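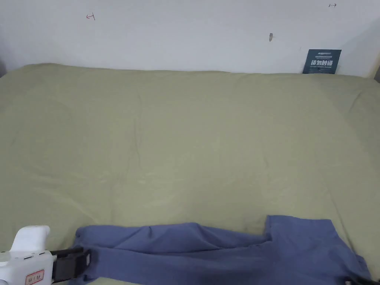

Textile Care Group, Grillimcombe workshop
Notebook, Thursday

Started 9.15. Carrying on with the shrinkage and colour loss work on the dyed cottons. Two detergents in this round, Kalent and Skeseo, same wash programme for both, plus a set washed in plain water as the control.

Cut the test squares from the Spanos plain weave, 300 mm each side, marked with thread at the corners. Last month's laundry pen had bled on the darker pieces and we couldn't read the marks to better than a couple of millimetres. Thread takes longer but the measurements are much easier to repeat. Left a wide hem allowance this time and overlocked the edges before the first wash, as the raw ones frayed badly and clogged the filter.

Pieces were left out overnight to settle to room conditions before measuring. Humidity reading on the wall unit was a bit high first thing but had come down by the time I began. I have written the starting value in the results book so that nobody has to guess later.

Wash 1 to wash 3 done for the Kalent set. Weft direction has hardly moved. Warp has come in by 16 mm on the worst square, and nearly all of that happened in the first wash. The other squares are closer together than I expected, so I want to remeasure the worst one tomorrow before believing it. It was cut nearest the selvedge and may not be square to the grain.

Skeseo set: only wash 1 so far. The machine stopped part way through wash 2 with the door fault again, so I have thrown that result out and will start the set afresh with new squares. There is enough cloth left on the roll. Please don't use the end piece, it has a fold line that won't press out. 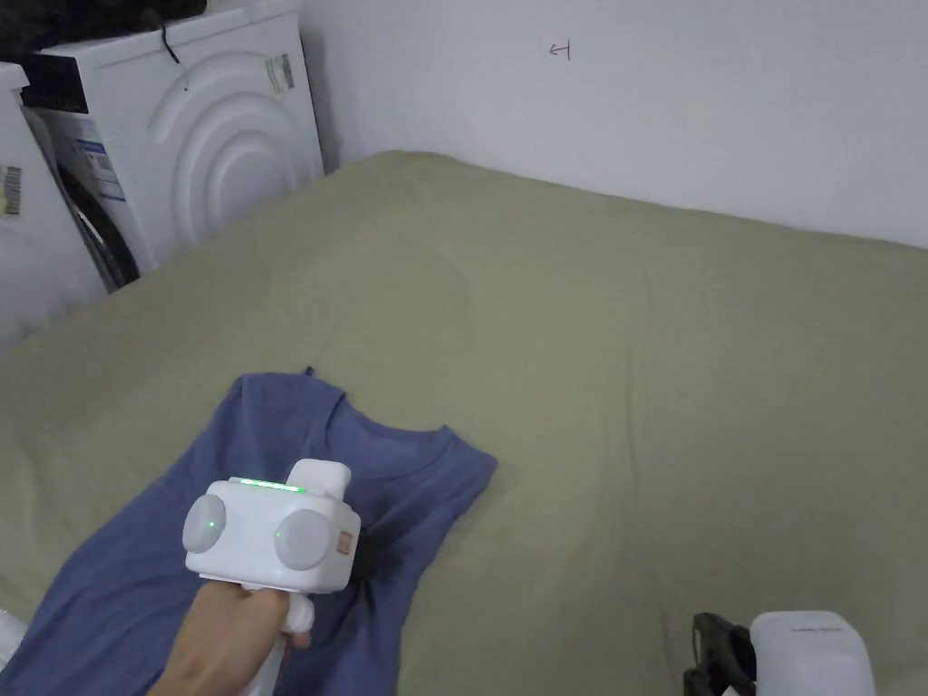 Drying is the part I am least happy with. We have been line drying some pieces and flat drying others depending on what space was free, and the two don't agree. A hung square pulls itself longer under its own wet weight, which hides some of the warp shrinkage. From now on everything goes flat, face up, smoothed by hand once and then left alone. No tugging at the corners. If there isn't room, wait.

Same goes for pressing. I tried one square with the steam iron and one with a dry iron and the steamed one came out longer again. Suggest we measure before any pressing at all and treat the pressed figure as a separate column.

Colour: compared the washed squares with the unwashed strip under the daylight lamp at 2.30. Kalent after wash 3 is a shade duller on the navy, no visible change on the green. The meter gave 94 for the unwashed white reference, where it normally sits, so I think the readings can be trusted. The control squares have lost a little colour as well - we can't put all of the dulling down to the detergent. Rinse water from the navy was tinted on wash 1 and clear after that.

The dosing jug needs replacing. The printed scale has nearly worn off and I ended up weighing the powder on the bench balance. Have carried on weighing for the rest of the set, and would do it that way in future even with a new jug.

To do:
Remeasure the worst warp square, both edges and the middle
Cut new squares for Skeseo, away from the selvedge
Report the door fault again
Order thread in a pale colour, the black is hard to see on navy
Check whether the control set had the extra rinse switched on. The log sheet doesn't say

Packed up 4.50. Kalent squares are on the middle rack, flat, with the labels tucked under the top edge.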